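The Robot That Learns in a Kitchen Made by a Computer

A page for young readers, 18 July 2021

In July our reading club went to the open day at Timell. Timell is a workshop where people teach robots to do small jobs in the house. There were 16 children in our group, and the youngest was six years old. If you could not come with us, you can read on this page what we saw and what we learned.

Who works at Timell?

Engineers work there, and also people who draw on the computer, and one cook. The cook surprised us. But if you want a robot to help in the kitchen, you need somebody who knows kitchens well. The cook tells the engineers which things are heavy, which things roll away and which things break easily.

The robot we came to see is called Raneo. Raneo is one arm. It has no head, no legs and no face, and it does not talk. Some children were a little disappointed about this at first. Then the arm started to move, and everybody became very quiet.

What is a robot arm?

Hold out your own arm. You can bend it at the shoulder, at the elbow and at the wrist. These places are called joints. A robot arm has joints too, and inside each joint there is a motor. When the motor turns, the arm bends.

At the end of your arm you have a hand. At the end of a robot arm there is often a gripper. A gripper is a simple kind of hand. It can open and close, and so it can hold things.

Try this at home: pick up a spoon with only your thumb and one finger. Now try to put it in a cup without making a noise. It is possible, but you have to go slowly. A robot with a gripper has the same difficulty.

Two kitchens

At Timell they have two kitchens for practising. The first is a real one. You can walk in, open a drawer and touch the table. The second kitchen is only inside the computer. You cannot walk into it, but you can look at it on a big screen, and this was the part of the visit that I liked most.

The kitchen inside the computer is called a simulation. This is a long word, so let us look at it slowly. To simulate means to make something that behaves like the real thing. If you have played a game where you drive a car, then you already know a simulation. In the game the car goes fast, it turns, it can crash into a wall. But no real car is broken, and you are still sitting on your chair.

The programme that makes this kitchen has the name Trorine. It draws the cupboards, the worktop and all the things on it. It also calculates what must happen when something is pushed or dropped. In Trorine a glass falls down when you let it go, and an orange can roll.

Why not practise only in the real kitchen?

We asked this question, and we got three answers.

The first answer is safety. A robot that is just beginning makes many mistakes. It can hit the cupboard or knock over a jar. In the computer kitchen nothing is really damaged, and no person stands in the way.

The second answer is time. When something falls in a real kitchen, somebody must pick it up and put it back. In the simulation you press one key and everything stands in its place again. The engineers told us that Raneo tried one small job 23 times while we were eating our biscuits in the next room.

The third answer is change. In the computer you can make the walls another colour, or move the toaster to the other side, or switch off the light. The robot must do its job in all these kitchens. Your kitchen at home does not look the same as mine, and a good helper should manage in both.

Look at the screen

On the screen, the arm is white with black rings, and it reaches over a worktop that looks like marble. The gripper is just above the worktop, near a knife block. There is a brown mixer at the back, and a small orange fruit is beside it. Can you find the two bottles with white caps on the shelf?

One girl asked if the fruit could be eaten. It cannot, of course. It is made of numbers, like the marble and the mixer and the arm itself.
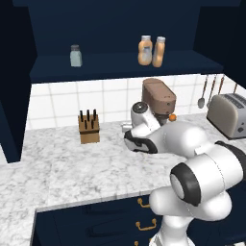 How does the robot know what to do?

The arm does not see a kitchen in the way you see it. It gets numbers from the computer. Some numbers say how far each joint is bent. Other numbers make up a picture, and the programme has to find out what is in this picture. Is that grey thing a spoon? Where does the table end?

Then the programme decides on a very small movement. After the movement it looks again, and it decides on the next one. It does this many times in one second. For us it looks like one long movement, but it is really a lot of little steps, as when you draw a line with many dots very close together.

When a try goes well, the programme gets a point. When it goes badly, it gets no point. After many tries it does more of the things that bring points. This way of learning has something in common with how you learn to ride a bicycle – only you also get a plaster on your knee.

From the computer to the real kitchen

When Raneo is good enough in Trorine, it has to show what it can do in the real kitchen. This is often difficult. A real cloth folds in strange ways, and a real table can be a bit sticky. The engineers said that a robot which is excellent in the computer may be quite clumsy on its first real day. Then they go back, make the simulation better, and try again.

We watched the real arm lift a plastic cup and put it on a tray. It did it well two times. The third time the cup fell on the floor, and we clapped anyway.

Words to remember

Joint: a place where an arm can bend.
Gripper: the part that a robot uses for holding things.
Simulation: a copy of something, made in a computer, which behaves like the real thing.
Worktop: the flat part of a kitchen where you prepare food.

Something to do

Draw your own kitchen from above, as a bird would see it. Mark the place of the sink, the table and the fridge. Now write the steps for a robot that must bring a cup from the table to the sink. Give your steps to a friend and let your friend be the robot. The friend may only do what is written – nothing more!

If you want to send us your drawing, give it to the teacher of your Rozīte reading club before the end of July.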